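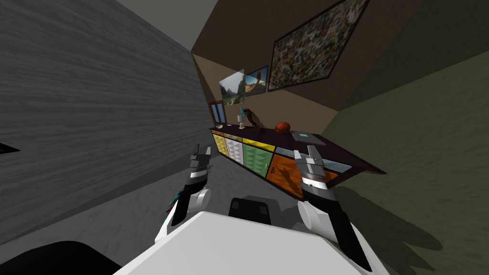 28/01/2024

Most of today went to the planner. The living room in the simulator is still the one I use for everything, with the long sideboard and the three pictures over it, because I know where things should be by now.

The task was to reach the basketball on the cabinet top without touching the dark sculpture next to it. Ran 207 episodes overnight with the new collision margins. 143 reached the pregrasp pose. Of the rest, 87 percent stopped at the same place, where the right arm's elbow joint goes near its limit and the solver gives up. I had blamed perception for that all week. The ball pose was fine in every log I opened.

Changed the seed for the IK call so it starts from the last good joint state. Also took out the retry loop in Gostness, which was hiding the error code. Reran 2 of the bad episodes by hand and both planned.

The lamp is still merged with the sculpture in the segmentation output. Wrote that up as a ticket under Karker and left it.

Tomorrow: full rerun, then the left arm. Need to free up disk space first.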